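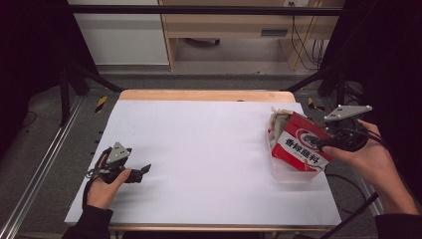 Bekular to open paper conservation studio in Irnska

Heritage services firm Bekular will open a paper conservation studio in Irnska in December, giving local archives, parish offices and private owners a place to have damaged documents assessed and repaired within the region.

The studio will occupy the first floor of the former Lesturard printworks, which has stood partly vacant since the press moved to larger premises. Building work has included new north-facing windows, a climate-controlled store and a washing room for large-format items such as estate maps and architectural drawings.

The first collection to be treated will be the Brynjólfsdóttir papers, a group of 678 letters, maps and household accounts placed on long-term loan by the family. Many of the sheets were stored folded in a damp outbuilding and have suffered from mould and old adhesive tape. Treatment is expected to take 11 months, after which the papers will be available to readers by appointment.

Vanderleia Rocha, Head of Conservation at Bekular, said: "Owners in this part of the country have had to send fragile material a long way for even minor repairs, and many have understandably chosen to leave it in a drawer. We are pleased to be able to offer them advice closer to home. The Brynjólfsdóttir papers are a demanding first project and we look forward to sharing our progress with the public."

The studio will employ four conservators and will offer one paid traineeship each year. Applications for the first traineeship will open in the spring.

Members of the public may book a free assessment of up to three items. Written estimates will be provided for any work recommended, and there is no obligation to proceed. The studio cannot value items or advise on their sale.

Notes to editors

The former Lesturard printworks has 400 square metres of floor space on two levels. The ground floor will remain in use as a bindery.

Interviews and site visits can be arranged through the Bekular press office.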